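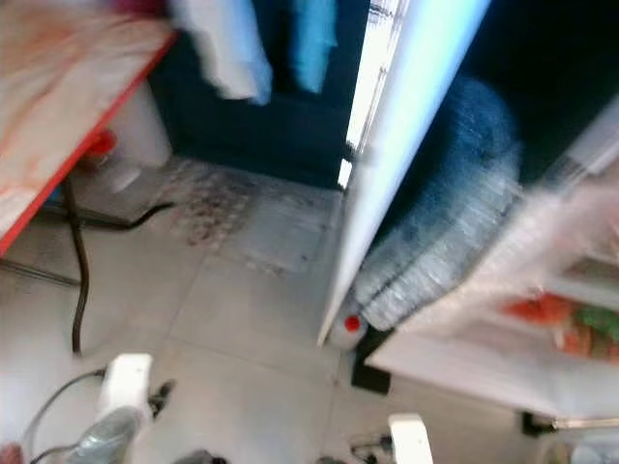 I used to mop the laundry room floor first and then wonder why it looked just as bad an hour later. Everything drips in there, everything gets dragged across the tile, and I was cleaning before any of that had happened. So now the floor goes last, after the cloths are hung up and the bucket has come out from under the table. Light gray tile like mine is great for hiding dust and terrible for hiding grime – one speckled patch of gray and brown spread over two tiles and the whole room looks neglected!

For a patch like that, skip the mop. Mix baking soda with a little water until it's like toothpaste, spread it on, and leave it alone while you fold a load. Then go over it with a stiff nylon brush, small circles, and wipe up with an old rag. Rinse with plain water and do it again if you need to (my worst ones have taken 3 rounds). Please don't use vinegar if your tile is natural stone. It can etch it, and then you've got a dull spot that no scrubbing will fix.

Grout gets the same paste and an old toothbrush. Go along the line, then wipe across it so you lift the dirt out instead of pushing it further down.

Cords are my other pet peeve. Anything that loops along the floor collects lint and gets in the way of the mop, so unplug it and clip it up under the tabletop with stick-on cord clips. I bought a pack of 6 and wish I'd bought two. Wipe the underside with rubbing alcohol first and let it dry or they'll drop off by Saturday.

And pull the mop bucket out once in a while and check behind it. I found four socks back there in November, none of them a pair.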